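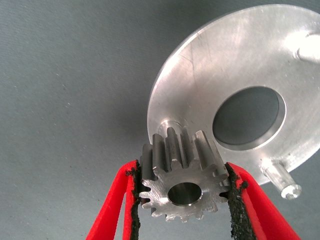
Lists > Falgate & Etthorpe Allotments > Archive > July > Re: Water rota, and the state of the leeks

Posted Sunday, 6.40 pm, by Renji Sekiguchi

On Sunday morning, Wada wrote:

> Dear all,
>
> I went up at 8 to do my watering and found the trough by the
> Falgate gate down to a puddle again. I had my two cans and I
> got one and a half out of it, with a fair amount of duckweed.
> The rota says Etthorpe side fills on Saturday night. Did
> anybody fill on Saturday night?
>
> Also, is it true we are now not allowed hoses at all? I was
> told this over the fence by a man holding a hose.
>
> Also also, my leeks have gone to seed and they were only
> planted in spring. I bought them as plants. Is it me?
>
> Wada (plot 34)

Wada,

Taking these in order of how much trouble they will get me into.

The trough. Etthorpe side did fill on Saturday night. I know this because I was Etthorpe side. I turned the tap on at half past seven, went to pick some broad beans, got talking about blackfly, and turned it off when it reached the line of green paint. So it was full when I left. Between then and your arrival it lost most of its contents, and either we have a very thirsty fox or the ballcock plug in the bottom has perished again. It went two summers ago and was mended with a wine cork and some tape, and I am fairly sure I was the one who said "that'll see us through to the weekend".

I'll bring a proper bung. If anyone has a spare of the tapered rubber sort, the hole is bigger than a bath plug and smaller than a jam jar lid, and please don't send me to the shop with only that to go on.

Until then could everybody fill from the tap by the compost bays. It is slow. Take a book.

Hoses. The rule is the same as it has been since we all signed the sheet: you can use a hose if you are holding it. What you can't do is lay it in the courgettes and go home for lunch. So the man over the fence was within the rules, if not very good at explaining them. There is one exception, which is that between 11 in the morning and the middle of the afternoon please don't use one at all, as the pressure drops to nothing at the top end and the people in the high-numbered plots stand there shaking their cans at the sky. I would put up a notice, but the last notice was used to line somebody's seed tray.

Leeks. It probably isn't you. They bolt if they get a cold spell when they're small and then decide they have been through a winter, and we had that miserable fortnight straight after everyone planted out. Mine have done the same, and I sowed mine myself, in a greenhouse, and spoke to them nicely. Pull the worst ones now while the stems are still soft. There will be a hard core up the middle that you can bend a fork on, but if you split them and take it out the rest makes perfectly decent soup. Or leave one or two to flower. The bees go mad for them and you can tell visitors it was deliberate.

If you want to try again there is still time for a late row, provided you can find plants. The garden centre at Drusanmont had trays last week, rather thin and yellow, marked down. I bought one. It looked so sorry for itself. Put them in deep holes made with a broom handle, drop one in each, fill the hole with water and walk away. Don't firm the soil in, whatever your neighbour says. He has been firming his in for years and you have seen his leeks.

While I have everyone's attention, other bits:

The strimmer is back from being mended and is in the shed. It needs the two-stroke mix, in the can with the red lid. The can with the other lid is Etthorpe side's comfrey feed, and the reason the strimmer went to be mended.

Somebody has left up to 6 marrows on the bench by the gate with a sign saying "please take". They have been there since Thursday and I could swear they're breeding. Please take.

The path between the two sides is getting narrow where the brambles come through. I cut back my stretch this afternoon and have the arms to prove it. If your plot touches the path, have a go at your bit before the blackberries come and we all go soft on them.

Next fill is Falgate side, Wednesday evening. Stay with it till the paint line, then have a look at the ground underneath and tell me if it's wet.

Renji

Reply to list | Contact the list owner | © Falgate & Etthorpe Allotments | Back to top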